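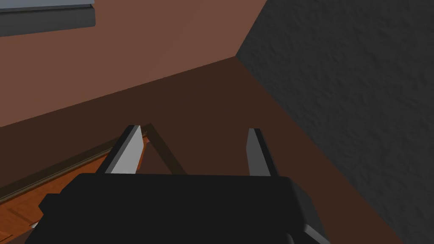 Gordon Beaulieu asks whether he can fill the salt tank before the water is connected, because he would like to finish the heavy work in the morning. Yes, the salt may go in first, but please keep it below the line marked MAX DRY on the inside wall. The rest of the order should stay as it is written below. It was changed in this edition of the Wolde water softener guide, so owners of the June edition should read the section again from the start.

4. First Connection and Start-Up

Before you begin

You will need an adjustable wrench, a bucket, a flashlight and one dry towel. The softener must stand level on a hard floor, with a drain lower than the valve head. Do not stand it outdoors or in a room where it can freeze.

CAUTION: Close the main water valve of the house and open the lowest faucet until the water stops. Turn off the water heater before you do this.

4.1 Connecting the water

1. Turn the bypass handle to BYPASS. The arrow on the handle must point away from the tank.

2. Push the two connectors into the valve head until you hear a click, and then pull gently on each. A connector which moves is not fully inserted.

3. Connect the house supply to the side marked IN. On the Wolde the inlet is on the right when you stand in front of the display. On the older Trastby it is on the left, and many people who change from one to the other make the mistake here.

4. Lead the drain hose to the drain and fix it with the clamp. Leave an air gap between the end of the hose and the drain opening. The hose must not be bent sharply at any point.

Note: If your local plumbing code asks for a different air gap than the one in the drain kit sheet, follow the code.
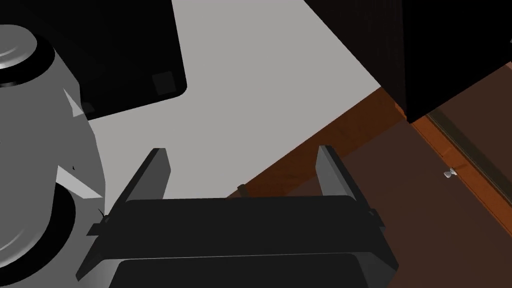 5. Open the main water valve slowly, by a quarter turn. Wait until the sound of running water stops, then open it completely.

6. Look at both connectors with the flashlight. Wipe them with the towel and look again after some minutes. If a drop appears, close the main valve, open a faucet to release the pressure, and repeat step 2.

7. Turn the bypass handle slowly to SERVICE. Open a cold faucet and let it run until no more air comes out. The water can be a little yellow at first – this color comes from the resin and it is harmless, but do not wash white clothes yet.

4.2 Filling the salt tank

1. Pour two buckets of clean water into the salt tank. You need to do this only one time.

2. Add the salt. Use pellets or cubes made for water softeners. Rock salt leaves dirt at the bottom, and table salt becomes a hard block.

3. Put the lid back and press on all four corners.

CAUTION: Do not mix salt with resin cleaner in the tank. Cleaner goes only into the brine well, in the amount printed on its bottle.
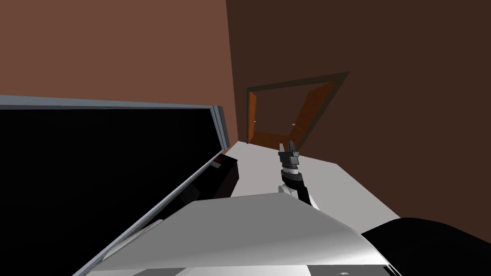

SETTINGS

4.3 Clock and hardness

Plug in the power adapter. The display shows the software number and then a blinking clock.

1. Set the clock with the UP and DOWN keys and press OK. The softener cleans itself at night, so a wrong clock can mean that you have no soft water at breakfast.

2. Enter the hardness of your water. The water company can usually tell you the value, or you can use the test strip in the bag with this guide.

3. Enter the capacity code for your model:
Wolde Small: 1,483
Wolde Large: 3,709

The code is also printed under the lid. It is not the number of gallons, although it looks like one.

4. Set the longest time between two cleanings. We recommend seven days for a house where people live all year.

5. Hold OK until the display says START. The first cleaning will run through all its stages by itself. Do not open the lid during this time.

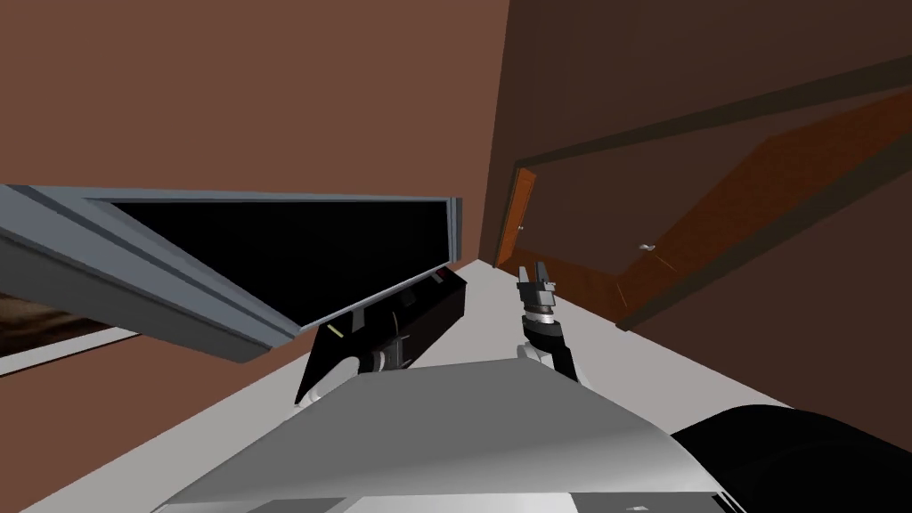 4.4 If something is not right

Display stays dark: try another outlet. An outlet which is controlled by a wall switch is not suitable.

Water still feels hard: check that the bypass handle is at SERVICE. The hot water can stay hard for a day or two until the heater tank has been renewed.

Salty taste: the drain hose is bent or the water pressure is low. Straighten the hose and start a cleaning by hand – hold UP and OK together.

Error 7: the motor did not find its position. Unplug the adapter, wait one minute and plug it in again. If the error comes back, write to Sernton customer service with the serial number.

Section revised 7/24/22 by Genji Nomura. Spare connectors and the Taden test strips are listed in section 9.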